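Keeping a Whiteboard Instead of a To-Do App

I have gone back to planning my week on a whiteboard. It is a small one, it stands on the desk, and it has replaced two apps and a paper planner that I bought in March and filled in for nine days.

A few people asked about it after I mentioned it in the last post, so I am writing down how I use it, what went wrong at first, and what I would buy again. 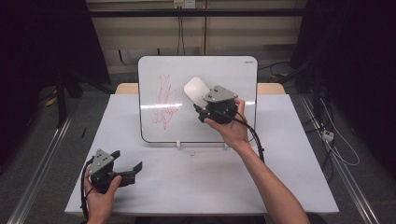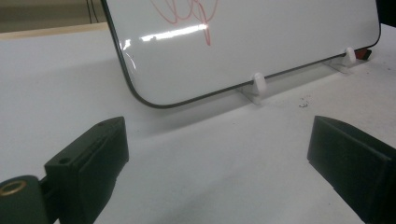
A small whiteboard on a white table.

First, some background. I work from home most of the week, doing bookkeeping for a few small companies. The work comes in uneven lumps. At the end of a month I have more than I can do, and in the middle of the month I sometimes have a whole afternoon with no deadline in it. For years I kept everything in an app called Kedska. I liked it. It could sort by client, by due date, by color, and by a thing called energy level that I never understood. When I finally looked at the full list, I had 150 open tasks. Some were from three years ago. One of them just said "stapler."

The trouble with a list that long is that I stopped reading it. I would open it in the morning, see the red number, move a few things to tomorrow, and close it. Then I would do whatever was on top of my email. I was doing this every day and calling it planning.

I tried a second app, Tekisura, which is supposed to fix the problem by hiding everything except today. It did hide everything. I missed a payroll form because it was hidden. The client was nice about it, but I paid the late fee myself and canceled the subscription the same day.

The paper planner was a good one, with thick pages, and I have nothing against it. I just don't like crossing things out in a book I paid that much for. By the second week I was writing things on sticky notes first, to be sure of them, and then copying them in. That doubled the work.

My neighbor Peadar Coughlan ran a print shop for most of his life and kept the whole shop on one board by the back door. When I complained to him about apps he said the board worked because it filled up. If a job didn't fit, something had to come off or somebody had to make a phone call. I thought about that for a few days and then ordered a board.

The rules I use now are short. The board holds 7 lines. I write with one marker, in letters big enough to read from the kitchen. Each line is something I can finish in a day or less. If a job takes longer, I write the first part of it. Anything with a legal deadline also goes in the calendar on my phone, with an alarm, after what happened with the payroll form. The board is for work I have chosen to do, and the calendar is for dates other people have chosen for me.

I erase a line when it is done and leave the gap until the next morning. At first I filled the gap right away, and by the end of the day I felt I had done nothing, as the board looked the same as it had at breakfast. Leaving the gap fixed that. I fill the board once, at 8 in the morning, with coffee, and it takes a few minutes.

Everything else goes into a plain notebook that I keep in a drawer. I look through it once a week. Most of what is in there turns out not to matter. I have thrown away two full pages without copying anything over.

On the practical side, size matters more than I expected. I nearly bought a big wall board from Gramstead, and I'm glad I didn't. A big board would have become the long list again. A small one can also be put away in a closet when people come over, so my clients' names are not sitting out during dinner.

Buy decent markers. The cheap pack I started with left a gray shadow after every wipe, and after a month I could still read old jobs under the new ones. Rubbing alcohol on a cloth took care of it. If you leave writing up for a long time it gets harder to remove, and going over it with a fresh marker and wiping right away usually helps. Keep the caps on tight and store the markers lying flat. I don't know if the second part is true, but Peadar says so and his last longer than mine.

Don't use paper towels for everyday wiping. They work, but they shed. A felt eraser is fine until it is loaded with ink dust, and then it spreads more than it picks up. I wash mine in warm water and let it dry overnight.

There are things the board is bad at. It does not travel. I spent a week at my sister's place in Barajas and had to take a photo of it before I left, which was fine for a day and useless after that. It also keeps no record. If a client asks when I did something, I have to check my sent mail. I may start writing finished jobs in the back of the notebook, though I have said that before.

I still have Kedska on my phone for the grocery list. It is very good at groceries.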